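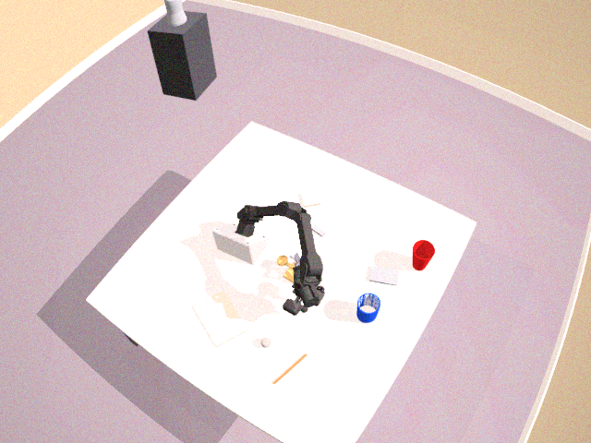
An afternoon at the Witis open day

Posted Jul 29, 2022

I should say up front that I went to this in a bad mood. I had been to the Witis open day in April as well, when it was held in a tent and we got a slide deck and a sandwich, and I swore I wouldn't drive out to Skundport again unless somebody showed me a robot doing something. Brenda Tindall talked me into it. Her argument was that this time there would be a "live manipulation demo," and she had the email to prove it.

The email did say that. It didn't say the manipulation would be happening on a screen.

So we got there, signed in, got the lanyard, and were taken down to a room with folding chairs and a big display on the wall. Our host was Shakuntala Mathur, who runs the simulation side, and I want to be fair to her because she was by far the best thing about the day. She didn't pretend. The first thing out of her mouth was that the arm we were going to watch exists as a model, the table exists as a model, and the physical version was in another building and not part of the tour. A man in front of me put his coat back on.

What you get is a black arm at a very white table with some bits and pieces scattered on it, red thing, blue thing, a stick, a ball. The room around it is all pinks and tans and has that sandpapery look you get when a computer hasn't been given long enough to work out the light. I asked about the grain and Shakuntala said they keep the render quality low on purpose, to get through more runs. Fine. I can believe that. I would also believe it if she told me the good graphics card was in the other building with the robot.

The task was supposed to be simple. The arm goes over, lines up on an object, closes, lifts, puts it somewhere else. They call the software Rudd and the claim on the handout was that Rudd can deal with objects it hasn't met before, in any arrangement. The handout also said 80 percent. Eighty percent of what? I asked, and a younger guy at the side desk said "of grasps," so I asked which grasps, and he said the ones in the test set. And who picks the test set? They do. I'm not saying there is anything crooked about that, everyone does it. But if you print a number in large type on a glossy card and hand it to people who drove 2 hours, I think you owe them the sentence that goes with it.

Anyway, the runs. The first one went well. The arm swung over, came down on the ball, picked it up. Some people clapped. The second one it went for the stick, got hold of it near one end, and the stick swiveled out of the fingers and dropped. That was the most interesting thing that happened all day and they reset it before I had a proper look! I asked if we could see it again and the answer was that each run starts from a slightly different state, so no.

Then it had a go at the odd little upright thing, which I had been hoping for, because a ball is a ball and this is an awkward lumpy shape with an open frame at the top.

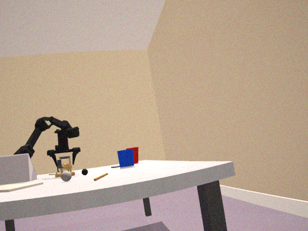

Gripper coming down over the awkward one. All simulated, as was everything else we saw that day.

I had a couple of problems with this part. The gripper is wide and the fingers come down to points, and the object has holes in it, so there are good places to grab and terrible places to grab. Does it know which is which, or does it center itself on the whole lump and hope? Shakuntala said it scores candidate grasps and takes the best one, which is a real answer. I asked if we could see the scores. There was some clicking. We could not see the scores.

It got it, by the way. It closed, lifted, and carried the thing over and set it down on the open part of the table. I'll give them that. But it's a simulator, and in a simulator friction is a number that somebody typed in. When I brought this up Ea Juhl, sitting next to Brenda, leaned over and said she works with real grippers at Podholm and that the first month of any project is finding out that the floor vibrates, the pads wear down, and the part that was meant to be dry has oil on it. I wish she had been giving the talk.

There was a Q&A. Most of it was people asking whether it would take their jobs and being told it would free them up for other tasks. Sheila Gosling from the events team ran the microphone, and she was very quick with it whenever somebody started a second question. I got one in at the end: how many of the simulated successes have been repeated on the physical arm? Shakuntala said they had tried 12 of the object types so far out of a planned 100. I asked how those went. She said "mixed," and laughed, and Sheila took the microphone back.

I liked "mixed." Put that on the card.

To be clear, I don't think simulation is a waste of time. You can knock things off a table all night long and never buy a new finger. If I were building one of these I would do plenty of it. What bugs me is the invitation. If you call something a live demo I expect something that can fail in the room, where you hear the motor complain and see somebody reach for the stop button. Watching it on a wall from a folding chair, I had no way to tell a program making decisions from a recording of a program making decisions, and when I asked to move the ball to a spot of my own choosing I was told the scene editor wasn't set up for visitors. It's a ball. Let me move the ball.

Coffee was good this time, much better than April. Parking is behind the second building and the sign is still facing the wrong way.

Poppy Lockwood has promised to let me know if they ever open the other building, and she was at the same session and came away more impressed than I did, so if she writes it up I'll put a link in the comments. Brenda is already talking about next year. I told her I want it in writing that there will be a robot.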